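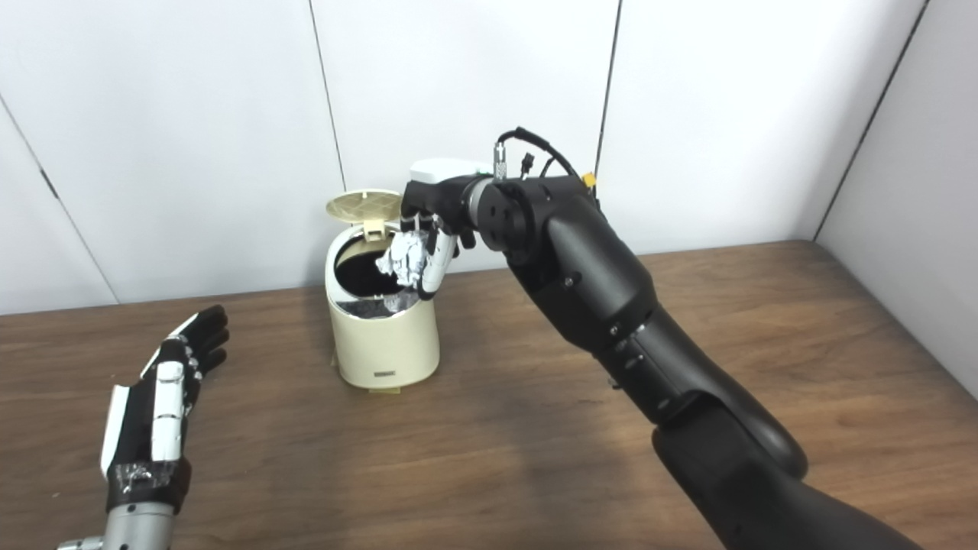 Town's new recycling scheme promises a lot and explains very little

By Akua Antwi
8 March 2018

Households in Avram will be asked to sort their kitchen waste into three streams from the start of next month, under a scheme the council says will cut the amount of rubbish going to landfill and save money at the same time. Whether it will do either is hard to tell from the papers handed out this week.

The plan, run for the council by the waste firm Vimia, follows a trial in the Uvov estate that began in January. It covered 12 streets. The council's leaflet calls the trial "a clear success" and says residents "embraced the change". It does not say how many residents, or how much waste was weighed, or what happened to it after it left the kerb.

I asked for the figures. Kadir Ekinci, who speaks for the council on waste, sent back a two-page summary with a chart on the second page. The chart has a rising green line and no numbers up the side. When I rang to ask what the line stood for, he said it showed "engagement", and that the full results would be published once they had been checked.

"We're confident in the direction of travel," he said.

The council is spending £3000 on the leaflets alone. The cost of the collection contract has not been made public, and Mr Ekinci said it would stay that way for commercial reasons.

Under the new rules, food scraps go in one container, dry recycling in another and everything else in a third. Residents will have to find room for all of them. The leaflet shows a bright fitted kitchen with a row of matching bins tucked under an island unit, a sort of kitchen that I have yet to come across in Uvov, where most of the flats have a galley you can cross in two steps.

Beril Oral has lived on the estate for ten years and took part in the trial from the first week. She is not against recycling, and she was doing most of it already. What bothers her is the foil.

"The first leaflet said foil was fine if it was clean," she said. "Then I had a sticker on my box saying it was the wrong item. I rang them up and the lady said it has to be scrunched into a ball, a big one, or the machine misses it. So I did that. Then I had another sticker."

She has kept both stickers on the fridge.

Vimia's own website says household foil is accepted if it is free of food and rolled together. The council's leaflet lists it under dry recycling on one side and leaves it out of the list on the other. Mr Ekinci said the second list was "a summary of the main items" and that crews had been told to use common sense. He could not say why crews were leaving stickers on boxes if common sense was the rule. 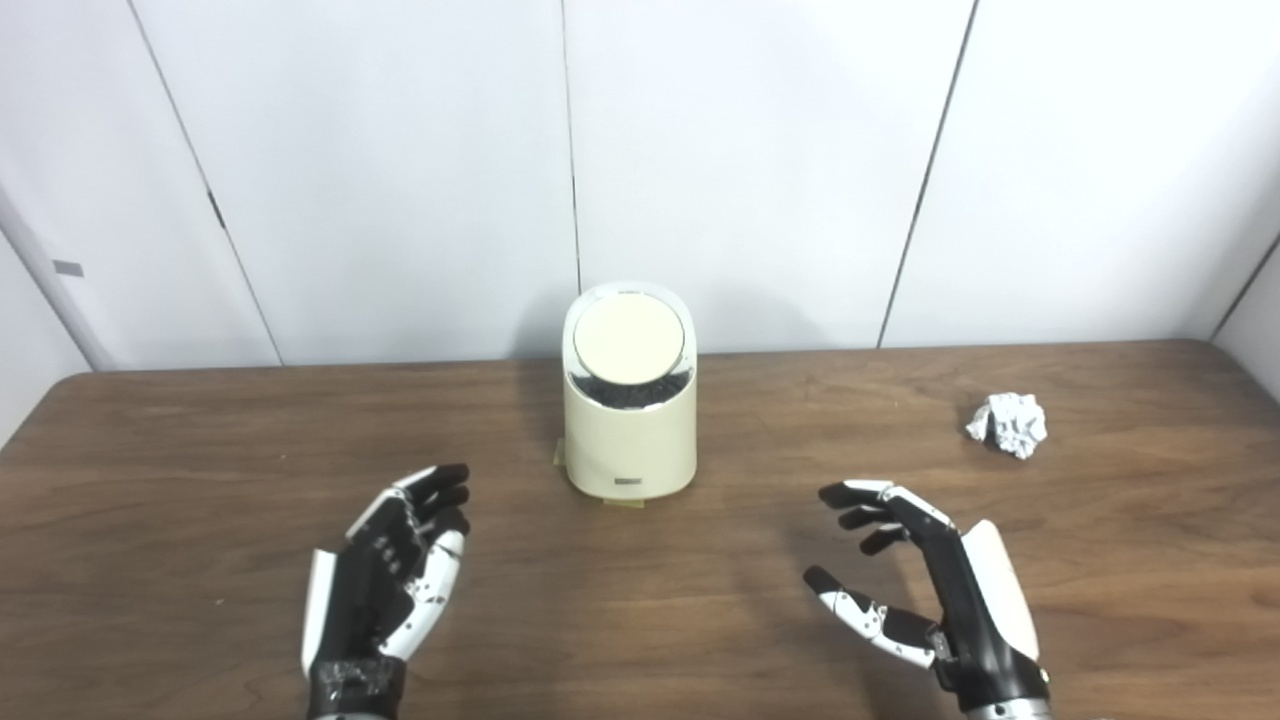

Do I have to buy a new kitchen bin?

Any container with a lid will do for food scraps indoors, as long as you empty it into the outdoor caddy before collection. The council is handing out one outdoor caddy to each household and will not be supplying indoor bins.

That last point came as news to people who went to Tuesday's public meeting at the Ivo hall. The poster for it had promised "everything you need to get started", and a fair few in the room took that to mean bins. They went home with a leaflet and a fridge magnet.

Doğukan Bayram, who runs a hardware shop on the high street, said he had already been asked for small lidded bins by customers who thought he would be giving them out on the council's behalf. He has ordered more, though not many.

"They did this with the garden sacks," he said. "Everyone had to have the green sacks, I got in a shed full, and they dropped it before the summer. I'm still selling those sacks. I use them for compost myself."

The garden sack scheme was dropped without a final report. I asked Mr Ekinci whether one had ever been written and he said it was before his time.

There is also the matter of smell. Food waste will be collected every week, but the general bin goes down to once a fortnight, and nappies and pet waste stay in the general bin. The leaflet suggests wrapping such items well and keeping the bin out of direct sun. On the north side of the estate the bin stores have no roof and face straight on to the car park, so the sun goes where it likes.

Anika Ostrowski, an opposition councillor, voted for the trial last year and now says she wishes she had asked more questions. She wants the wider roll-out held back until the weights are published.

"If it worked, show us," she said. "I'd be glad to be shown. It's public money and it's people's kitchens, and all we've had is a line on a chart."

She has put down a motion for the next full meeting. It is not expected to pass, as the ruling group has enough seats to see it off, and two of its members told me they had not read the summary but were happy with the scheme.

The council's case rests on the idea that landfill costs more every year and that food waste, kept apart, can be turned into gas and fertiliser. That much is fair. Plenty of places do it and some of them do it well. The ones that do tend to publish what they collect, month by month, so that people can see whether the extra washing-out and sorting is getting them anywhere.

Avram's leaflet says the scheme will "put our town among the best". I asked which other towns it had been compared with. Mr Ekinci said he would look into it, and had not come back to me by the time of writing.

Caddies will be delivered from next week, one street at a time. Residents who have not had theirs by the end of the month are asked to ring the council's main number, where the recorded message this morning was still giving out the Christmas collection dates.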